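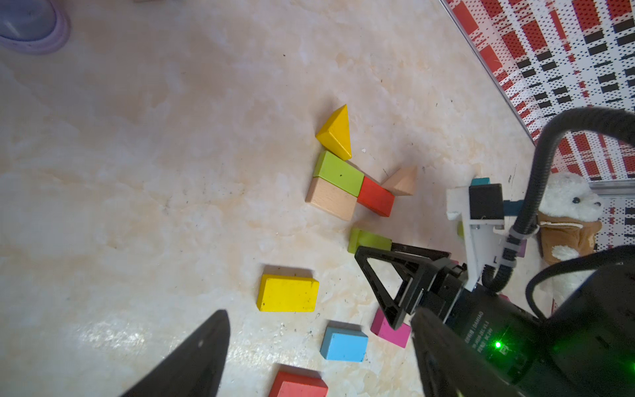 JUNDELMONT, May – The test suite at Flivar takes 20 minutes to run, and for a long time the developers accepted this in the same way as people accept bad weather. You pushed your branch, you went for coffee, and when you returned, there was a red line in the list. Then you pressed the button to run it again, and very often the line became green.

A test which fails on Monday morning and passes after lunch, without any change in the code, is called flaky. Every team that builds web interfaces has some of them. Flivar makes scheduling software for dental clinics, and when I visited its office in Jundelmont, I wanted to understand how a company of this size can live with such tests for years, and what it costs to stop.

Share 20 · Comments 2

The interface of the product is one big JavaScript application. It has over 500 browser tests, which open a real page, click on real buttons and wait for something to appear. Most of them were written in the first years, when the application was small and the server answered quickly. A typical old test clicks on "Save" and then sleeps for 600 milliseconds before it checks the message. On the laptop of the developer who wrote it, this was plenty of time. On a shared build machine, in the afternoon, when everybody wants to merge, it is sometimes enough and sometimes not.

The usual answer was to make the sleep longer. I was shown the history of one file, the test for moving an appointment to another day, and the only changes in it for a very long period were to this number. Each change had a message like "fix test" or "fix test again". The suite became slower and slower, and the red lines did not go away.

What changed the mood was a real bug. In the calendar, a patient could be booked in two rooms if the receptionist clicked quickly enough. There was a test for exactly this case. It had failed, correctly, on several branches, and each time it was run again until it passed. The bug reached the clinics on a Sunday evening release. The test knew about the problem before all the people did, but it had such a bad reputation that its opinion was not considered.
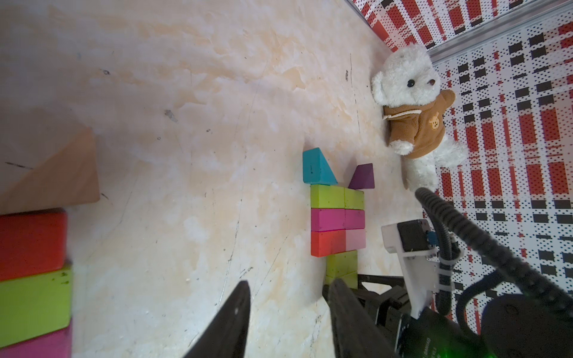
Tools and Practice Desk

After that release, the front-end team took away the automatic retry. I think it was a brave decision, and it was not a popular one. In the first week almost nothing could be merged. The office in Trujillo, where the mobile version is made, asked several times if the retry could come back only for them, and the reply was no.

The team also wrote a small tool, named Kistelby, which runs every new test many times in a row before it is allowed to join the others. It makes the network slow on purpose. It changes the order of the answers from the server, so that the list of rooms can arrive before the list of patients, or after it, or in the middle of an animation. Tests that survive are accepted. Tests that do not survive are sent back with a recording of the requests, so the author can see which order has broken them.

The recordings were more useful than the team expected. In many cases the test was innocent and the component was guilty. A search field sent one request per letter and showed whichever answer came last, which was not always the answer for the last letter. A dialog closed itself before the save was finished, and if the save failed, the error message had no place to be shown. Users had met both problems. There were old support tickets about them, closed with the advice to reload the page.

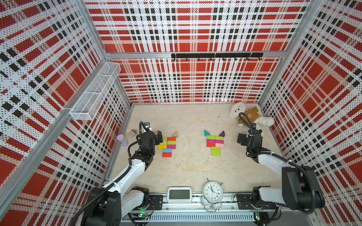
Repairing the old tests is slower work. The rule is that a test must wait for a condition and never for a time. So the sleep goes out, and in its place there is a question to the page: is the message visible, is the button enabled again, is the row in its new position? It sounds simple, but some screens give no sign at all when they are finished. For these the developers had to add a sign first, usually a small loading state, and then the designers wanted to discuss how it should look – which is fair, because the clinics will see it too.

Not everything was worth repairing. A good part of the old tests checked the same login and the same menu before arriving at their real subject, and these steps are now replaced by a prepared session. Others checked details that belong in a unit test, for example how a phone number is formatted. They were moved down a level, where they need no browser. A few were deleted, and I was told that deleting them produced the longest discussions of the whole project.

The work is still open. The calendar and the patient file are clean, the billing part is not, and its tests are kept in a separate job with a yellow label. A yellow result does not block a merge, and some developers are worried that this is the old retry button in another color. The job has no end date for now. When I asked when billing would be done, I was shown the board, with a long column of cards still on the left side.

Search articles Search Clear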